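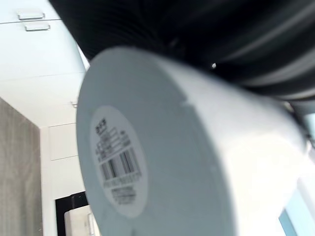 A gripper at work on a white, barcoded container at the Trikthorpe test rooms.

TRIKTHORPE, 25th February – Cetow and the Mạch robotics group have published a shared code of practice for robots that pick up and carry packaged goods in kitchens, flats and care homes, and it is free for anyone to use.

The Mạch Handling Code runs to 91 rules. It covers how hard a gripper may squeeze, how close to a person's hands it may work, what a robot must do when it loses sight of a label, and how each grip should be written up afterwards. A shorter version on 2 pages is meant for the people who share a room with the machine.

"We've wanted this for ages!" said Cúc Giáp, who led the writing. "Every team had its own way of deciding what a safe grip was, and most of them were good ways, but you couldn't compare one with another. Now a lab can say it works to rule 14 and everyone knows what that means."

Labels get a chapter to themselves. Where a pack carries a barcode, the robot should read it before lifting if it can, and must record a failed reading as a failure, even when the lift itself goes well. Test reports have to cover 100 lifts for each type of pack, with every drop and slip included.

Vinh Lý of Brillonik, one of 5 firms that tried out the draft, said the chapter on round packs had been argued over the longest. "Cylinders roll, they tilt, the label ends up facing the wall. I'm really pleased with where we got to, and our engineers are already using it."

Comments on the code are welcome from users, makers and care staff. Ánh Ngô will collect them for a revised edition in July, which will add rules for glass and for soft bags.

Press contact: Khôi Khương, Cetow press office, Trikthorpe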